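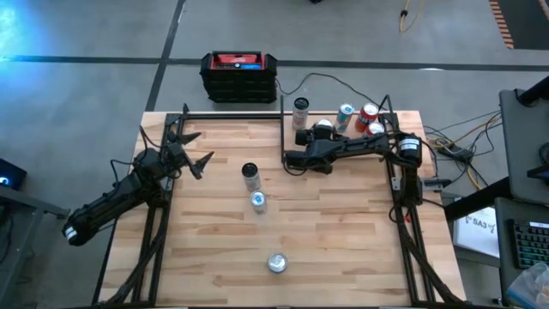 Our project is a table with two robot arms which sort and move drinks cans, and this report explains how we built it in the shared workshop at Tedbridge. The project name is Sorka. We wanted to learn how two arms can work over the same surface without touching each other, and cans are cheap and easy to replace. The frame is made of black aluminium extrusion and goes around a wooden tabletop, with the arms fixed to it and not to the wood. At the back there is a row of cans near the rear bar, and the right arm has its gripper closed around one just in front of this row, while the left gripper waits open over its own side. Three more cans stand in the middle of the table.

1. The frame

Our first frame was too weak. When one arm stopped quickly, the other arm moved a little also, and the positions we had saved were no longer correct. We added angled struts at the legs and tightened all the corners again. After this change the movement at the gripper became 3 mm, measured with a ruler fixed to the tabletop. It is still more than we wished, but for a can it is enough.

The arms are mounted on the frame so that the whole tabletop stays free. The price of this choice is the cables. They must follow every joint, and in the first weeks one of them was pulled out of its connector two times. Now we leave a loop at each elbow and wrist. The loops do not look nice — we know it — but no connector has come out after that.

2. Control

The program is our own and it is simple. Each arm has a list of saved positions, and between them the program makes a straight path with a limited speed. The middle of the table is a common area. Before an arm enters it, it must ask for permission, and the other arm waits outside until the area is free. We call this rule the Yeoman rule, from the name of the small program that gives the permission. In the beginning Yeoman forgot to take the permission back when a movement was stopped by hand, so both arms waited for ever. We solved it with a time limit of 10 seconds.

3. Tests

One test is one can taken from the rear row and put in the middle, or the opposite way. We made 527 tests with the final frame. In 268 of them the cans were placed by hand without marks on the wood, and in the others we used pencil marks. The tests with marks were clearly better. Most failures without marks had the same form: one finger came down on the rim of the can and pushed it over.

Slim cans were more difficult than the normal ones. They fall easily, and the fingers must close further before they hold. Empty cans gave another problem, as the gripper pressed them flat in the middle when the closing force was set for full cans. We now keep two force values and choose between them by hand.

4. What is not finished

The program does not know if a can is really in the gripper. It only knows that the fingers have received the command to close. We would like to read the motor current for this, and the first part of that code is written but not tested. The cables on the right side also need a proper channel down to the floor. The Skesudov workshop has offered us a piece of old cable tray, and we plan to fit it in July.

Report completed 2018-06-10. The drawings of the frame and the list of parts are in the project folder at Tedbridge.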